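Notes > Software > Manipulation

Two clocks and one piece of cloth

4 min read

I wanted to write this post in June already, but the problem was not finished with me. It is about timestamps, and about how a policy that looks stupid can be quite fine inside.

Our setup is two arms over a table, with a camera on each wrist. The task is to take a cloth by a corner, open it and fold it. The software I write is the part in the middle. It collects images and joint positions, gives them to the policy, receives a chunk of future positions and sends these to the controllers. I call this part Ultitz, after a village where I once missed a train. 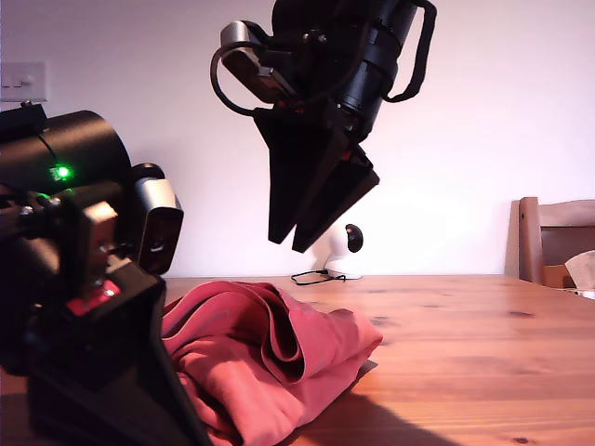
For several weeks the arms hesitated. They went to the cloth, stopped a little above it, went down, and came up a little again, like a person who is not sure the soup is cool enough. My first idea was that the policy needed more data. We had 398 demonstrations, so we recorded more until there were 578, and trained again. The hesitation stayed the same.

Then I did what I should have done on the first day and plotted the age of every input at the moment when the policy received it. The joint positions were fresh. The images from one wrist were fresh too. The images from the other wrist were 60 ms older, and the policy had no way to know it.

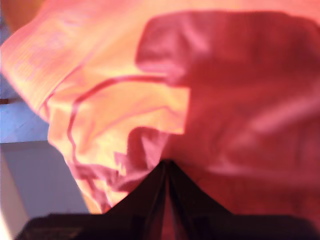
The reason was boring. Stedov, our camera driver, puts the time on an image when it arrives in the computer. One of the cameras had a queue in front of this step, and I had left its length at 8. When the computer was busy, old images waited there politely and then received a new time, as if they had just been taken. So my synchroniser compared the numbers, found that they agreed, and was satisfied.

The correction is small. The queue has length one now, and the time comes from the camera's own clock, converted with an offset that I measure at start. If an image is too old, Ultitz does not pass it on, and the arm finishes the chunk it already has. I prefer a short wait to a confident movement based on the past.
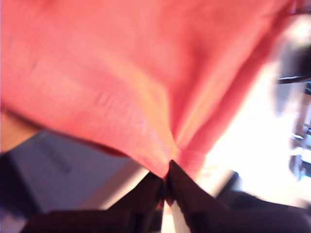

Contact detection was the second part of the work. I wanted a simple signal, "holding cloth" or "not holding cloth", so that the planner could decide if it should lift or try again. The finger position is almost useless for this, as thin fabric between two closed fingers changes the reading less than the noise does. The wrist view says much more. When the fingers have the cloth, creases go out from the pinch point in several directions, and a small network can learn this pattern quickly. It is less good when the fabric is smeared by motion, and strong light from one side softens the edge of the cloth considerably. For this reason I now ask for the same answer on several images in a row before the planner believes it.

I named this module Declercq. It has its own process, its own log and (I am a little proud of this) its own replay mode, where I can feed it an old recording and step through it image by image. Before, I had to run the arms each time I changed a threshold, and this made my Tuesday very long.
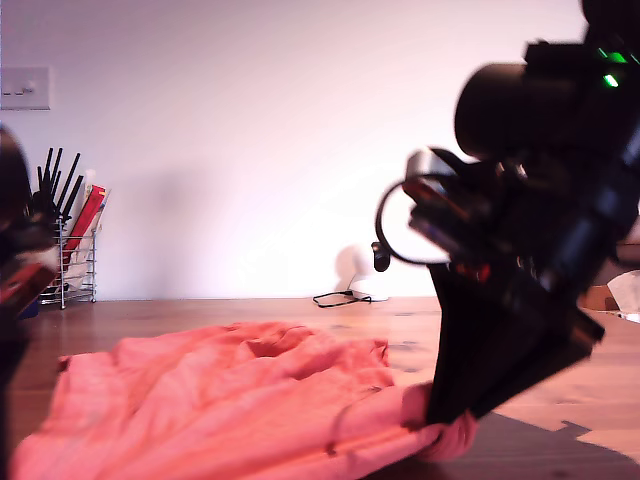 One corner held, the rest still on the table.

Folding itself is still not solved here. When both arms hold the cloth, each controller follows its own part of the chunk, and if one of them is late the fabric is pulled to the side. I have a branch where they share one clock and one start signal — it works in simulation, where everything has always worked. The next thing is to test it slowly on the table, with the speed limit low and my hand near the stop button.

If you have a similar system, plot the age of your inputs before you record more data. It took me one afternoon to write the plot, and the extra demonstrations took much longer. I will put the script in the Rusell repository when I have removed my comments, which are not all in English and not all polite.

Related posts
Why my planner waits for nothing
Rusell: a small viewer for long logs
Reading a joint limit the wrong way round
Moving Stedov to a separate process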